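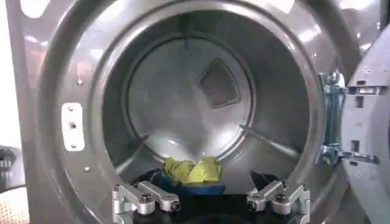

**Foro del club de robótica › Proyectos de alumnos › Reto lavadora**

**tamard_equipo2**
Seguimos con la carga del tambor. El brazo llega a la boca con el trapo amarillo y ahí empiezan las opiniones. Yo digo que hay que entrar más antes de abrir la pinza. Mi compañero dice que lo tire desde la puerta, como hace él en su casa.

**lemalenta**
Tu compañero tiene razón, aunque me duela. El reglamento dice "dentro del tambor", no "colocado con cariño".

**tamard_equipo2**
También dice que una manga colgando del borde resta 6 puntos. Pregúntame cómo lo sé.

**heltico_b**
¿De dónde sacáis el centro del tambor? Nosotros usábamos la rejilla en rombo del fondo, hasta que alguien se fijó en que no está en el centro. Dos tardes de mi vida.

**lemalenta**
Usad el aro. Es grande, es redondo y no se mueve.

**heltico_b**
Y brilla como un espejo. Nuestro detector encontró 11 aros.

**Stella Barasa**
Recuerdo a los dos equipos que la bisagra está a la derecha y que Honard ya la tocó en junio. Entrad rectos y despacio. El debate de tirar o colocar lo resolvéis con diez intentos de cada, apuntados en la hoja.

**tamard_equipo2**
¿Diez de cada?

**Stella Barasa**
Veinte, si preguntas otra vez.

**lemalenta**
Yo sigo votando por tirarlo.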